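Stididier folding workbench: a year in a small garage

I bought the Stididier in May, after I finally admitted that an old door on two trestles was doing my back no good. I'd looked at the Nieto as well, which is lighter and has a nicer vice, but it only comes in one height and I'm tall. The Stididier cost me £228 with delivery. That felt like a lot for something that folds up and hangs on a wall, and I've not regretted a penny of it.

Putting it together took an evening. The instructions are all drawings, no words, and step 2 shows the brackets from underneath, so I fitted the first pair upside down and had to start again. After that it went smoothly. All the bolts were there (plus a couple spare!) and the holes lined up first time, even the long ones through the legs.

The first thing I did on it was plane the bottom of our back door, which had been sticking for as long as we've lived here. On the trestles I'd have been chasing it round the garage. On this it just sat there while I worked, and I could put my whole weight behind the plane. I went in and told everyone in the house, none of whom cared.

The legs have four height settings and I use all of them. Top one for fiddly jobs, hinges and so on, the lowest for sawing, and the two in between depending on which shoes I've got on. You press a lever with your foot and lift. It was stiff when new, and a bit of candle wax rubbed along the slides sorted it out. 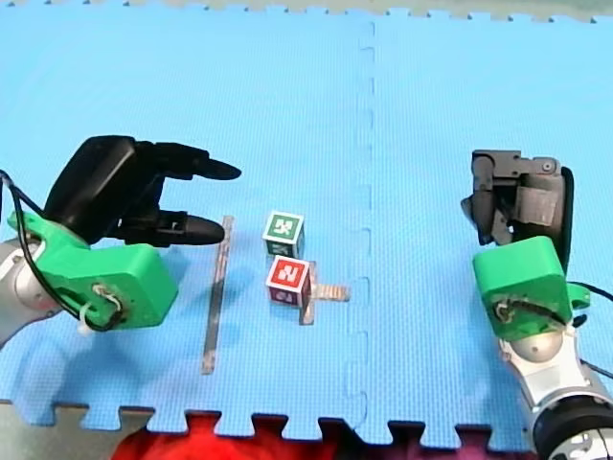 The top is beech, oiled at the factory but not very generously. I gave mine two more coats before using it, and I'd tell anyone to do the same. Tea wipes off. Wood glue comes off with a scraper once it's gone hard. There is one dark ring from a tin of stain and that was my own fault.

Now the vice, as it's the bit people ask about. It's fine. It holds a plank on edge well enough, but the jaws are narrow and they bite softwood, so I stuck strips of cork on mine with contact glue. If you do a lot of joinery you may want the wider one that Purkano sells as an extra. My neighbour Saturnino Vidal has it on his bench and let me try it, and it really is lovely, smooth all the way in and out. I'm saving up.

Weight: 27 kg on our bathroom scales, vice included. I can fold it on my own and lift it on to the wall hooks, though I wouldn't want to do it six times a day. The hooks that come in the box are good and chunky. The wall plugs aren't, so buy better ones, especially if your garage is old brick like ours.

A few grumbles. The little tray underneath rattles whenever you hammer anything. The rubber feet leave grey marks on painted concrete. And the dog holes are an odd size, so the pegs I already had were too loose and I ended up turning my own from a bit of broom handle (great fun, but it used up a whole afternoon).

I got mine from Sundville, who had it at £202 the week after I paid full price. I rang them, a bit cheekily, and they refunded the difference without any fuss, so full marks there.

Next job is a pair of bedside drawers, and I've already marked out the sides.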